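The ticket said "rig at Lykkegaard, right wrist, drops things," and it was dated 19/02/2021, so of course I got there on the Friday with half my tools still in Verneck. Severin Frei let me in and went straight back to his soup.

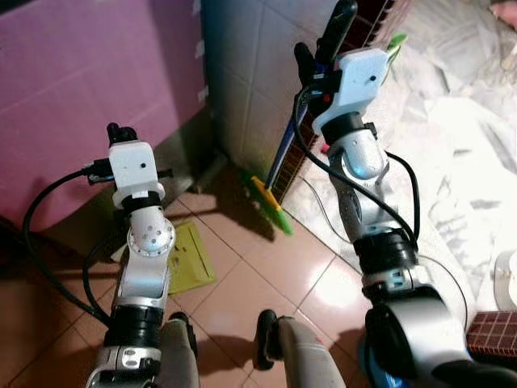 Joint five had been slipping since November, if you believed the log – and I did, because Nanna Ladefoged wrote it and she never rounds anything off! I put in the new belt, ran 56 slow turns and listened to every one. Then I gave the right arm the broom, green bristles down on the tile, and told it to hold on. I talk to them, sorry.

"Does it hear you?" Severin called.

"Better than you do."

I had the grip force at 26, which felt stingy, so I nudged it up and watched the wrist view on my laptop.
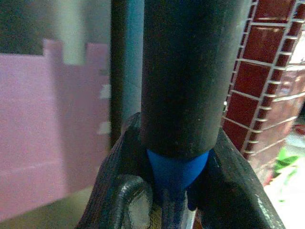
Both fingers closed on the blue cap.

Then I waited for the click. I ate Severin's bread – he'd stopped guarding it – and I waited some more.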